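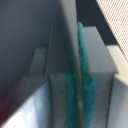
Gray won, and I would like to register a complaint. My apartment came with gray walls, and over the years I have filled it with gray things, most of them bought at a moment when I believed I was choosing freely. So I have grown absurdly fond of any color that slips through, and my current favorite is teal, especially when it comes as two fuzzy strips running down the middle of a mostly gray view. They could be felt, or foam, or the stuff that grabs your sweater in the closet. I don't much care. Against all that slate they look like a party.

I grew up in Penside, where my parents' kitchen had an orange counter and a green floor, and the two had clearly never been introduced. It was ugly. It was also impossible to lose anything in it. A white cup on that counter could be found by a man without his glasses, which my father often was. In my own kitchen I have spent entire mornings looking for a gray phone on a gray table beside a gray towel.

The people who sell us these things call it calm. Last February I stood in a shop with a Gormont paint card that offered 24 shades, and I would swear in court that 2 of them were the same one. The names were lovely. I took home a can of something that sounded like a Scottish island and dried like a sidewalk.

I know the case for gray. It doesn't show dirt, it goes with everything, and it won't embarrass you when the landlord comes by. All true, and all just as true of a parking garage.

What I'm asking for is small. Leave the big surfaces alone if you must, since I've met the price of repainting and it was $1,646. But let the little parts go wild. Give me drawer liners in teal, chair pads in teal, a strip of maroon along the back of a shelf where it has no business being. The soft, cheap, replaceable bits of a home are exactly where taste ought to be allowed to slip, and a roll of colored felt costs less than lunch.

I have ordered mine. It's for the chair legs, which are gray.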